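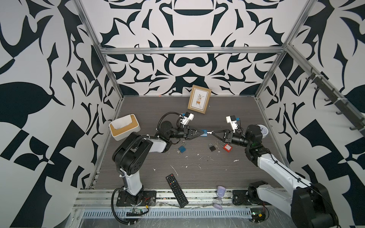

Nanna Briem wanted the plant picture gone by four and Dirk Peeters wanted it kept, and it was already twenty past three.

"It's a pot plant," she said. "A drawing of one. We've got no room for a drawing of a pot plant."

"It's got a nice frame."

"It's pale wood. Everything's got a pale wood frame."

He'd bought it at the Trenoretti closing sale, the week before the shop went dark for good. Forty dollars. Too much. He hadn't told her forty, he'd said something lower, and now he couldn't remember what.

Kitchen first. That was the plan. Boxes by the door, tape, marker, go. Smits were sending the truck at four and Smits did not wait, it said so on the form, twice, once in red. Nanna had the form stuck to the fridge. Then the fridge was on the list too so she'd moved the form to the wall, and then it fell down behind the stove and that was the last of the form.

"Mugs," she said.

"Done."

"Those aren't mugs, those are the good glasses. In newspaper. Did you do newspaper?"

He had done some newspaper.

She unwrapped one, wrapped it again, tighter. Eleven years of glasses. A set from her mother, minus two. The ugly one with the fish on it that neither of them would own up to. Into the box. Lid. Tape shrieking off the roll. GLASES, she wrote, and looked at it, and left it.

Dirk was in the hall with the picture again. Holding it out at arm's length, the way you'd hold a baby that needed changing.

Dark leaves. Little brown pot. Cream all round it, and under the pot a line of writing so small he'd never once read it. He'd meant to. He'd hung it beside the bathroom door where the light was bad, and every morning he'd gone past with his toothbrush and thought, I'll read that. Tiny ants of words.

"What's it say?" he called.

"What's what say?"

"Under the plant."

"Dirk. It's half past."

Cutlery. Tea towels. The drawer with the batteries and the string and the keys to nothing. She tipped the whole drawer in a bag, didn't look. A blue thing rolled out across the floor and under the heater, a lid or a peg or part of a toy, and she let it go. Somebody else's blue thing now.

The new place was one room and a half. They'd measured. She'd measured, he'd held the dumb end of the tape. The half had a wall in it the landlord had papered himself, black and white, big loopy leaves going every direction, and Dirk had stood in front of it in April with his mouth open.

"You can't hang anything on that," she'd told him, in the car.

"You wouldn't need to hang it. You could stand it up. In front."

"In front of what?"

"The leaves. A plant in front of the leaves."

She'd laughed. Had she? She thought she had. They'd been stopped at the lights by the Vollari place, rain going sideways, and he'd been so pleased with himself.

Quarter to. The linen. Pillows in garbage bags, sat on to get the air out. Dirk sat on one and it went off like a whoopee cushion and neither of them had time for it, but then they did, both of them, bent over in the bedroom with no bed in it, howling.

"Right," she said. Wiped her eyes with a pillow slip. "Right. Shoes."

Shoes. Coats. The lamp, shade off. The 3 chairs, one inside the other inside the other, which didnt work, so three chairs side by side. He carried, she pointed. A horn outside, long, and then again.

"They're early!"

"They're not early, your watch is slow."

Down the stairs with the first box, then the second. The man from Smits stood with his hands in his pockets and said that it'd be a squeeze. It was always going to be a squeeze. Up again. Down. Her knees. The neighbour's dog losing its mind behind the door.

Last trip she went through on her own. Kitchen, bedroom, hall. By the bathroom there was a clean square on the wall and a nail, and no picture.

She stood there longer than she had.

In the truck he had his coat across his lap, buttoned, with corners.

"Give it here," she said.

He gave it. She tilted it to the window, held it close, held it far, took her glasses off and tried it that way.

"Well?"

"Keep still, we're moving, I can't," she said. "Hang on. Something, something, something."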